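Towel folding

Towel folding is the household task of bringing a towel to a smaller, regular shape so that it can be stacked, hung over a rail or put away in a cupboard. It is one of the commonest jobs in any home with a washing line or a tumble dryer, and also one of the first that children are trusted with, as a towel has no sleeves, no buttons and no obvious right or wrong side to worry about. The same work is done on a far larger scale in hotels, swimming baths and hospitals, where a single laundry room may get through several hundred pieces before lunch.

Methods

The plainest method is the half fold, in which the towel is spread out, one short edge is brought over to meet the other, and the whole thing is then halved again until it suits the shelf. A bath towel usually wants three or four folds and a hand towel two or three. The thirds fold, much loved in guest houses, turns both long sides in towards the middle so that the edges are hidden, and gives a thick, rounded front that looks rather handsome in a pile.

Either method goes more easily on a flat surface than in the air. A table at about waist height is kinder to the back than a bed, and a pale, smooth top makes it easy to see where a coloured towel begins and ends. The cloth is generally taken up by a corner or by a small pinch of fabric, lifted a little way, and drawn across to where it is wanted, after which the wrinkles are stroked out with the flat of the hand, working from the centre towards the edges.

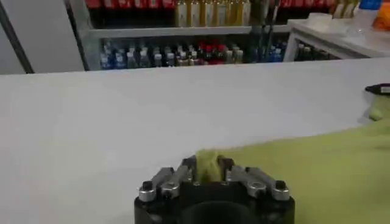
A yellow-green towel on a white tabletop, held by a raised fold.

The pinch is a handy way to start when a towel has landed in a heap and no corner can be found. Lifting from the middle lets the sides hang down under their own weight, and sooner or later a corner will show itself. Yuzhen Jin, in her fondly remembered household manual The Quaye Linen Book, calls this "letting the towel tell you where it ends", and recommends it especially for old, soft towels that have lost their stiffness and will not lie square.

Sizes and storage

Sizes vary a good deal from one maker to another. The Stida range, for instance, has a hand towel of 50 by 100 centimetres, a very convenient shape because it becomes a perfect square at the first fold. Heavier towels take up more room and are often rolled instead, which suits deep baskets and narrow shelves.

In the airing cupboard, folded towels are normally stacked with the rounded edge facing outwards, so that one can be pulled free without bringing its neighbours along. Many households put fresh towels at the bottom and take from the top, so that each gets its fair share of use.

See also: Airing cupboard; Ironing; Linen; Tea towel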